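아침 식탁 연구 참가자를 찾습니다

토스트 좋아하세요? 하루의 첫 끼를 빵으로 시작하는 분이라면 이 모집 글을 끝까지 읽어 주세요!

생활연구 모임 파딕스(Padix)에서 '아침 식탁' 4월 회차에 함께할 분을 모집합니다. 저희는 사람들이 아침을 어떻게 차리고, 먹고, 치우는지를 들여다보는 작은 팀이에요. 지난 회차 주제는 달걀이었고 이번에는 드디어 식빵입니다. 준비하면서 저희끼리 굽기 단계를 두고 어찌나 열띤 토론을 했는지 모릅니다. (아직도 결론이 안 났어요.)

모집 인원
17명. 나이, 성별, 요리 경험은 따지지 않습니다. 혼자 사는 분도, 아침마다 온 가족 빵을 굽는 분도 환영합니다.

이런 분이면 좋겠어요
- 일주일에 두 번 이상 아침에 빵을 드시는 분
- 자기만의 굽기 취향을 말로 설명해 보고 싶은 분 (가장자리만 바삭하게, 버터가 바로 녹을 만큼 따끈하게 등등)
- 부스러기를 언제 닦는지, 접시를 어디에 두는지 같은 사소한 이야기도 기꺼이 들려주실 분

밀, 우유, 달걀 알레르기가 있는 분은 아쉽지만 이번 회차에는 참여가 어렵습니다. 잼과 스프레드는 저희가 준비하지만, 집에서 늘 드시는 것이 있다면 가져오셔도 좋아요. 지난번에 직접 만든 살구잼을 들고 오신 분이 계셨는데 그날 분위기가 정말 최고였습니다!

진행 방식
금요일 오전 11시에 니트라이(Nyitrai) 공유주방에서 모입니다. 먼저 짧은 설문을 쓰고, 두 사람씩 짝을 지어 평소 습관대로 아침상을 차려 봅니다. 식빵을 굽고, 바르고, 먹고, 정리하는 데까지가 한 과정이에요. 이어서 둘러앉아 이야기를 나눕니다. 전체 일정은 두 시간 반쯤 걸리고, 중간에 커피와 차를 드립니다. 대화는 녹음하며 이름은 기록에서 지웁니다. 참여 도중 그만두고 싶으면 언제든 말씀해 주세요.
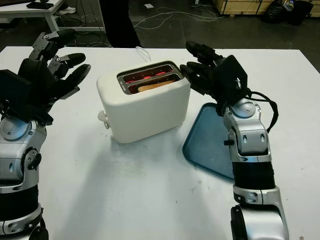
흰색 2구 토스터, 앞쪽 칸에 식빵 한 장.

참가하신 분께는
식료품점 틴넬(Tinell)에서 쓸 수 있는 상품권과 이번 회차 이야기를 엮은 소책자를 드립니다. 소책자는 100부만 찍는데, 참가자 몫은 먼저 빼 두니 걱정하지 마세요.

신청 방법
이름과 연락처, 그리고 '내가 좋아하는 아침 빵'에 대한 짧은 글을 공유주방 안내데스크의 신청함에 넣어 주세요. 글은 500자 안팎이면 충분하고, 맞춤법은 신경 쓰지 않으셔도 됩니다. 신청서 양식도 데스크에 있습니다. 자리가 차면 다음 회차 대기자로 올려 드릴게요.

진행: 일디코 베레시(Ildikó Veres)
주방 및 장비 문의: 오토 설러이(Ottó Szalai)

빵 굽는 냄새 속에서 만나요!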